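Fitting a replacement drive and moving your files across

Applies to desktop cases with at least one free 2.5-inch bay. Allow 50 minutes for the physical work. The copy itself runs unattended and its length depends on how full the old drive is.

Before opening the case, make a backup to an external disk and check that you can open a few files from it. Shut down fully, switch off at the wall and hold the power button for 15 seconds. 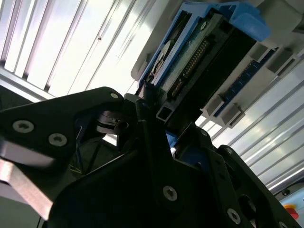
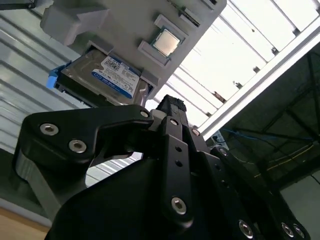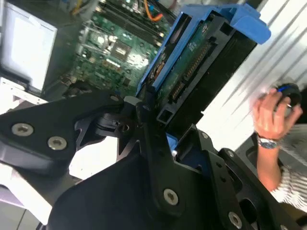
A reader using the name Nokel writes that on the Barano case the side panel has to come off before the front bay will release, and that the manual gives these steps in the wrong order. We have checked the current manual and the steps are still reversed, so take the panel off first.

Fitting the drive

1. Touch bare metal on the case before handling any part.
2. Line up the screw holes in the drive with those in the tray. Start all four screws by hand, then tighten in a diagonal pattern. Stop when the head seats.
3. Slide the tray in until it clicks. If it stops short, pull it out and look for a trapped cable.
4. Connect the data cable first, then power. Both connectors are L-shaped and fit one way only.
5. Leave the old drive connected for now.

Copying

Start the machine and open the firmware settings. Both drives should be listed. If the new one is missing, power off and reseat the data cable at both ends - a loose board end is the usual fault.

Boot from the copy tool on a USB stick. Set the old drive as source and the new one as target, and compare the serial numbers with the labels. The target will be wiped. Where the new drive is larger, tick the option to expand the last partition. Keep more than 20 GB free on the system partition after the copy, or updates may fail.

After the copy

Power off, unplug the old drive and start from the new one alone. If the machine reports no boot device, go back into the firmware settings and move the new drive to the top of the boot list.

Keep the old drive untouched for 2 weeks before erasing it.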